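Stelotgate Adds Overnight Patrol and Event Parking Service in Luvdale

Last updated: July

LUVDALE – Stelotgate, a contract security company serving commercial and residential properties, will begin offering overnight vehicle patrol and event parking control in Luvdale and Wulbridge this month. The new service covers shopping centers, office parks, apartment communities, storage yards and private event grounds.

The company has provided standing guards at fixed posts in Luvdale for 16 years. Until now, property managers who wanted a marked vehicle to pass through their site at night had to hire a second contractor. Under the new service, one account and one dispatch desk will handle both.

Patrols will run from 9 p.m. to 5 a.m. Each property on the schedule will receive at least 2 visits per night, at times that change from one night to the next. During a visit, the officer drives the lot, walks any areas the client has marked on the site plan, checks exterior doors and gates, and files a report before leaving the property. Clients can read the report the same morning. Anything urgent, such as a forced door or a broken water line, is called in to the client's night contact right away.

Stelotgate has divided the service area into two zones. The Luvdale zone runs from the rail yard to the county road and includes the downtown blocks. The Wulbridge zone takes in the warehouse district and the apartment communities along the river. A supervisor is on duty in each zone for the full shift and can be sent to a property if an officer asks for help.

Event parking control can be booked separately. Officers will direct cars into lots, keep fire lanes open, manage foot crossings and hold exits clear when a crowd leaves. The company can staff private events with up to 3,000 guests. Larger events will be reviewed case by case, and organizers who need work done on a public street must have a city permit in hand before Stelotgate will confirm officers.

All officers assigned to the new service hold a current state guard registration. They also complete company training in report writing, radio use, night driving and traffic direction. Officers on patrol wear the regular Stelotgate uniform. Those working in a roadway or parking lot also wear a high-visibility vest and carry a lighted wand after dark.

Overnight patrol starts at $989 per month for a single property with one entrance. The price goes up with the size of the site, the number of buildings to be checked and the number of visits requested. Event parking is billed by the officer hour with a four-hour minimum. Existing guard clients may add patrol to a current agreement without signing a new one – the added cost will show as a separate line on the monthly invoice.

Dispatch for both zones will be handled from the company's Luvdale office. The phone line is answered by an employee at all hours, including holidays. Clients will keep the same number they use now.

Property managers may request a site walk before signing up. A supervisor will meet them on the grounds, note lighting problems, blind corners and unlocked access points, and send a written patrol plan within a week. The walk is free for sites inside the two zones. Sites outside the zones may be added later in the year if there is enough demand to fill a route.

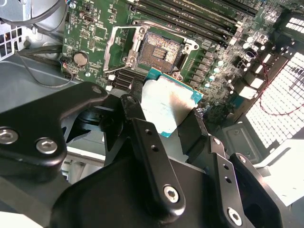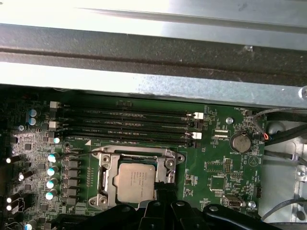
Ionescu said the change would settle a problem it has had at its Wulbridge storage yard, where the gate guard goes off duty at 10 p.m. and the back fence is not checked again until morning. It had asked for a patrol car twice in the past and had been told none was available that far out. Ionescu said it plans to keep the gate guard and add night visits, and that it would like the reports to list the time of each fence check – a detail its insurer has asked for.

Stelotgate confirmed that fence and gate checks will be logged with a time for every visit. Clients who want other items timed, such as stairwells or loading docks, can have them written into the patrol plan at the site walk.

Requests for site walks and event bookings are being taken now through the Stelotgate dispatch desk in Luvdale. Event organizers are asked to call at least two weeks ahead and to have the address, expected attendance, and opening and closing times ready.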